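Workshop notebook, Hudwood building, washroom supplies and fittings
Entry for Thursday, February
Kept by F. Westerberg. Copy to H. Björklund.

Started 8.40 a.m. Continued from the previous entry, where the question of the upstairs washroom holders was left open.

Purpose of the day's work

To settle which paper stock is to be kept in the Hudwood washrooms for the remainder of the year, to check the holders for wear, and to bring the store cupboard into an order that the cleaning staff and the workshop can both follow. The matter was raised by H. Björklund after the January walk-through, when several rolls were found standing on cisterns and window ledges instead of on their spindles.

Stock at the start

The store cupboard was emptied onto the long bench and everything in it was entered on the sheet. Total rolls on hand, both kinds together: 361. Of these, 54 were set aside as damaged. The damage falls mostly on the outer sheets and the rims, where rolls at the bottom of the stack had been pulled out through split wrapping. One carton at the back had taken water along its lower edge at some earlier time and dried again. The cardboard was stiff and stained, and the rolls inside it had set into an oval. These were discarded and are included in the 54.

The remaining rolls were sorted by supplier. Most are Trandside. The Bognár rolls are what is left of the order placed before the change of supplier, and they are to be used up first. They have a wider core and sit loosely on the newer spindles, so they should go only to the ground floor, where the older holders are still fitted.

Holders

All holders on both floors were inspected. The ground floor holders are the old enamelled type with a sprung spindle. They are worn but sound. Two needed the wall screws tightened. One spindle had lost its spring and was replaced from the parts drawer. The drawer now holds no further springs of that size and a small number should be ordered.

The upstairs holders are the Hargate pattern, with a fixed arm open at one end. The complaint recorded against them is that the roll walks off the arm when the paper is pulled sharply to the left. This was confirmed in three of the cubicles. In each case the arm had sagged at the wall plate, so that its open end pointed slightly down. Packing the lower edge of the plate with a thin washer brought the arm level, and the roll then stayed in place through repeated pulling. The same correction was made to the rest of the upstairs holders whether or not they showed the fault. A second fixing through the plate would be better, but the tile is old and I did not wish to drill it without agreement. H.B. to advise.

Note on the tile: the cubicle nearest the stairs has a hairline crack running from the existing screw hole to the corner of the tile. It was marked in pencil at its end so that any growth can be seen. Please do not wipe off the pencil mark.

Tearing and trimming

A good deal of what had been thrown away as damaged stock over the winter was perfectly usable. A roll with a torn rim will run normally once the outer few turns are removed, provided the core is round. I trimmed 19 rolls from the damaged group to see how much was lost. The procedure was as follows.

Stand the roll on end on a clean surface.
Find the loose end of the outer sheet and turn the roll until the whole edge has been looked at.
Take off complete turns only. Do not pick at the rim, as this starts new tears further in.
Stop at the first turn that is clean along both edges.
Press the core round with two fingers if it has been flattened, and try it on a spindle before returning it to the shelf.

Of the 19, all but two were returned to stock. The two rejected rolls had tears that went deep on one side and would have cost half the paper to remove. They were kept on the bench for wiping up. The count on the sheet has been corrected to show the returned rolls as good.

The trimming is not quick. I would not recommend that anyone sit down to do a carton at a time. It is reasonable to do it as rolls are put out, with the waste paper dropped into the rag bin for the workshop, where it is always wanted for oil and glue.

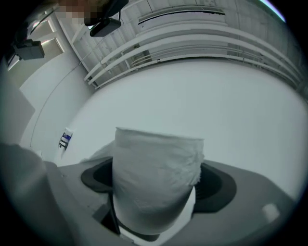

Roll with torn and crumpled upper edge; white wall and wall label behind.

Rolls with edges in this state are to be treated as trimmable and should not go straight to waste. The cleaning staff have asked for a plain rule, and I suggest the following wording for the cupboard door: "Torn at the edge, trim and use. Crushed, wet or oval, discard."

H.B. has asked whether "crushed" needs to be defined. In my view, a roll is crushed if the core will not go over the spindle after being pressed round by hand. A soft or wrinkled outer sheet does not count.

Store cupboard

The cupboard was wiped down and the shelf paper replaced. The lowest shelf was raised by one peg to keep cartons clear of the floor. New arrangement, from the top:

Top shelf: soap refills, light bulbs, spare spindles, washers.
Second shelf: Bognár rolls, to be taken first.
Third shelf: Trandside rolls, opened carton at the front.
Bottom shelf: unopened Trandside cartons only.
Floor: to be kept clear. The mop bucket now lives in the passage.

Rolls on the second and third shelves are stacked on end, no more than three high. Stacked on their sides they roll forward when the door is opened, and this accounts for a share of the torn rims. Cartons are to be slit along the tape with the blade set shallow. Several of the damaged rolls had a straight cut through the outer turns that could only have come from a knife.

The cupboard door catches at the top corner in damp weather. Planed lightly and waxed. It closes, but the paint will need touching up once the weather allows the window to be left open.

Ordering

The standing order is for 612 rolls over the year. On the present count, and with trimmed rolls going back into use, this appears to be more than the building needs, and the cupboard will not take a full delivery under the new arrangement in any case. I propose that the order be kept at the same figure but split into smaller deliveries. H.B. will speak to the office on the question of carriage charges, as there may be a minimum load.

To be ordered separately: spindle springs for the ground floor holders, one box of thin washers, shelf paper.

Remarks by H. Björklund, added 2.15 p.m.

Read and agreed, with the following points.

1. Drilling of the upstairs tile is not approved for the present. The washers are to be left in place and the holders looked at again at the end of term. If the crack near the stairs has passed the pencil mark by then, the holder should be moved to the partition.

2. The wording for the cupboard door is accepted. Please print it large enough to be read from the passage with the light off, as the switch is on the far side.

3. The Bognár rolls should not be put in the visitors' washroom. They are coarser, and there have been remarks.

4. I would prefer that the waste from trimming be bagged before it goes into the rag bin. Loose paper was found behind the lathe last week.

Reply, F.W., 3.30 p.m.

Points 1 to 3 noted. On point 4, a bag has been hung on the inside of the cupboard door, on the left-hand hook. It will be emptied into the rag bin by whoever fills it.

The door notice has been lettered by hand for the time being and will be replaced when the printer is working.

Outstanding

Springs, washers and shelf paper to be ordered (F.W.).
Carriage charges and minimum load (H.B.).
Paint at top corner of cupboard door, colour to be matched to the frame and not to the passage wall.
Upstairs holders to be checked for sag after a month's use.
Key to the visitors' washroom dispenser still not found. The old dispenser can be opened with a flat screwdriver, but this is marking the lock and should stop.

Bench cleared and swept. Finished 4.10 p.m.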